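Publications > Grant reports > Makham Community Fund > Trernia Personal Care and Grooming Skills Project

Report to the Makham Community Fund: second progress report
Submitted by Sioned Morris, Project Manager, Trernia
Grant contact: Hauke Pfeiffer

3 comments | 21 shares

1. Purpose of this report

This report covers the second period of the grant, ending in February. It sets out what has been delivered against the agreed plan, where delivery has fallen behind, and what we ask the Fund to approve for the remaining period. The project offers free sessions in everyday hair and personal care to adults who are returning to independent living after a long stay in hospital or residential care.

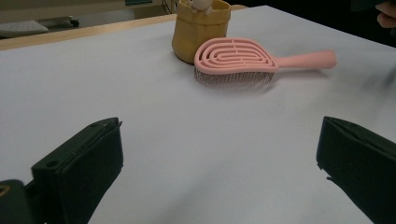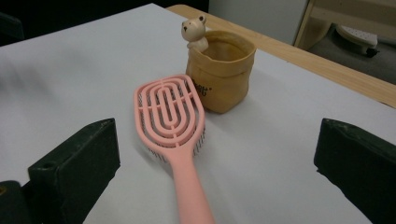
A pink detangling hairbrush on a white-covered table.

The first progress report described the setting up of the project at the Trernia centre and the recruitment of session leaders. Those matters are not repeated in this report except where something has changed.

2. Summary of progress

A total of 161 people have attended at least one session since the project opened. The target for this point in the grant was lower, and we expect the final figure to exceed the one given in our application. Attendance has been steady through the winter, with the exception of a fortnight in which the heating at the Trernia centre failed and sessions were suspended.

Of the six outcomes in the grant agreement, three have been met in full. Two are in progress and on schedule. The remaining outcome, which concerns sessions held on hospital wards, is behind schedule and is discussed in section 4.

3. Delivery during the period

3.1 Sessions at the Trernia centre

The weekly programme has continued in its original form. Each course covers washing and drying hair, scalp care, shaving, nail care, and the care of clothing. Courses are kept small so that the session leader can give time to each person. Participants may repeat a course if they wish, and a number have done so.

Following comments received in the first period, the starting time was moved from 9.30 in the morning to 11.00. Several participants depend on buses from the outlying villages, and the earlier start had meant that they regularly missed the first part of the session. Late arrivals have fallen noticeably under the new arrangement. The change has had no effect on the cost of room hire.

The unit on hair care was rewritten during the period. The first version gave too little attention to thick, curly and very long hair, and two session leaders asked for further training before teaching it again. That training was provided by Mushi, a salon in Makham with long experience in this work, and was attended by all session leaders. The revised unit now takes up two sessions where it previously took one. Feedback from participants has been good, and one wrote that she had been able to manage her own hair before a family wedding for the first time in four years.

3.2 Home visits

Home visits are offered to people who have completed a course and would like help in putting what they have learned into practice. In this period 21 people received visits. Most asked for advice on arranging a bathroom or bedroom so that items are within reach. Requests for grab rails and other fittings fall outside the grant and were passed to the county's occupational therapy service.

Visits take longer than we had planned. The application assumed an hour for each, including travel. In practice travel alone can account for most of that time where the participant lives at the northern end of the district. We have met the additional cost from our own reserves in this period and do not ask the Fund to reimburse it.

3.3 Printed materials

The participants' handbook has been completed and printed. It was tested in draft with two groups, who asked for larger type, shorter sections and a page at the back for notes. All of these changes were made. An audio version is in preparation.

4. Matters behind schedule

The grant agreement provides for sessions on hospital wards, so that patients may begin a course before they are discharged. It was intended that these would start at the beginning of this period. They have not yet started.

The delay arises from the hospital's requirements on infection control, which were revised after our application was made. Any item used on more than one patient must now either be cleaned to a set standard between uses or be given to the patient to keep. We had budgeted for shared equipment. After discussion with ward staff we have concluded that giving each patient a personal kit is the safer and simpler course. A kit would contain a comb or brush, a flannel, a nail file and a wash bag.

A quotation has been obtained from Trudex for the supply of kits, and a second has been requested for comparison. The hospital has confirmed in writing that the proposal would meet its requirements.

5. Finance

Spending for the period was slightly below budget. The underspend is made up almost entirely of the unused allocation for ward sessions. Staff costs were as planned. Printing cost more than expected owing to the changes to the handbook, and the difference was met from the contingency line.

A full statement of income and expenditure has been sent to Mr Pfeiffer separately. No single item of expenditure has exceeded the limit above which the Fund's prior consent is needed.

6. Safeguarding and staffing

No safeguarding concerns were raised during the period. All checks on staff are current. One session leader has left to take up a nursing course and has been replaced from the reserve list, so no sessions were lost.

7. Approval sought

We ask the Fund to agree to the transfer of the unspent ward allocation to the purchase of personal kits. No additional money is requested. If approval is given before the next period begins, ward sessions could start within six weeks.

We also ask the Fund to note the revised starting time at the Trernia centre and the longer hair care unit, both of which differ from the plan attached to the grant agreement.

Sioned Morris
Project Manager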